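Session 4: Getting a braise going

Right, last time I talked far too long about knife grips, so we're going straight to the stove this week. The dish is a plain chicken and barley braise, and I've picked it because it's very forgiving (I've left mine on during a phone call to my sister and it was lovely).

Start with the thighs, skin side down, in a cold pan. Yes, cold! Turn the heat to medium and leave them alone for 11 minutes. They'll stick at first and then let go when they're ready, so please don't go poking at them with a fork. Salt goes on before they go in.

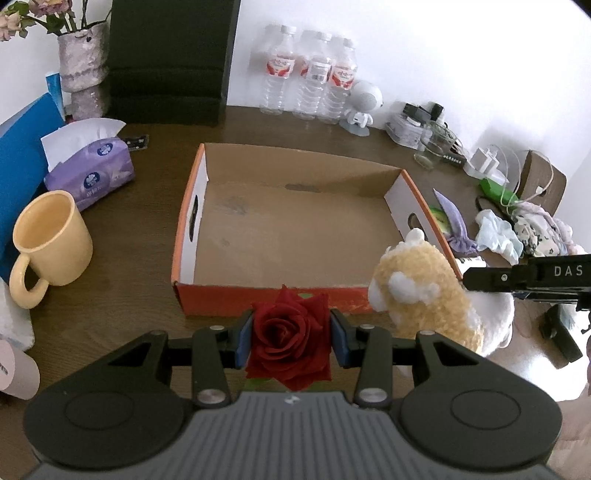
Artificial rose, with an open cardboard box behind.

Once the chicken is out, soften the onions in the fat that's left. Pieter Mathebula, who taught me this, adds the barley dry at this stage and stirs until it smells of toast — I do the same, but with a bit more butter than he'd like. Then pour in the stock, put the chicken back with the skin poking out above the liquid, and get the lid on.

Forty minutes on low is my usual. Marietjie Xaba does hers in the oven and gets a thicker sauce, so try both if you've got the time.

For next session: cook it once at home, write down what you changed, and read page 16 of the booklet on stock. Bring a tub with a lid too, as we'll be sharing out the leftovers.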